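What Happens When a Robot Joins the Toy Sorters?

Grown-ups talk a lot about robots coming to work. They usually do it in a worried voice, over coffee. So let's visit a place where it has already happened and see what all the fuss is about.

Dravley is a company that takes in mixed-up toys and sends them out again in tidy groups. Toys arrive in a heap. If you have a bedroom, you know about heaps. On its busiest day in June, the Dravley sorting room handled 2,470 toys, and every one had to go in the right box.

For years, people did all of this by hand. Mitiku Gebru was one of them. He would pick up a toy, look at it, decide where it belonged, drop it in, and reach for the next one. It sounds like a dream job. Mitiku says it was, until lunchtime on the first day.

Then the company brought in robot arms. A robot arm is a machine that can bend and reach a bit like your own arm, although it has never once been told to wash behind its elbow. It works from a set of instructions called a program. A person writes the program, and the arm follows it, including the silly parts.
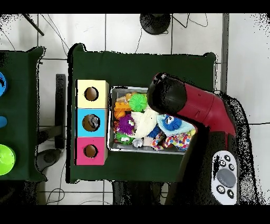
Sorting toys is easy for you and surprisingly hard for a machine. You know that a fuzzy toy squashes and a ball rolls away. You have known this since you were a baby, mostly from throwing things. A robot has to be given that sort of knowledge, or has to practice until it gets better. Colors help. Shapes help too, unless the toy is so floppy that it has a new shape every time somebody picks it up.

So what does Mitiku do now? He teaches. He sets out toys for the arms to practice on, watches what they do, and writes down what went wrong. On one early practice day, 3 toys ended up in his lunch bag. He wrote that down as well.

His workmate Thibault Mallet looks after the machines. He checks the cables, tightens what needs tightening, and knows where the stop button is. He had to take lessons for up to 60 hours before he was allowed to do any of it, with homework. (Yes, grown-ups get homework. You may enjoy that for a moment.)

Not everybody was pleased. Some of the sorters liked the old job, where you could chat all day while your hands got on with it. Others worried there would be less work to go around, and that is a fair thing to worry about. When a machine takes over a task, the people who used to do it need something else to do, and a boss has to plan for that. At Dravley the sorters asked for lessons before the arms arrived, and they got them.

If you want to try being the robot, tip out some toys and ask a friend to give you instructions. Do exactly what they say and nothing more. See how long it takes before one of you gets cross.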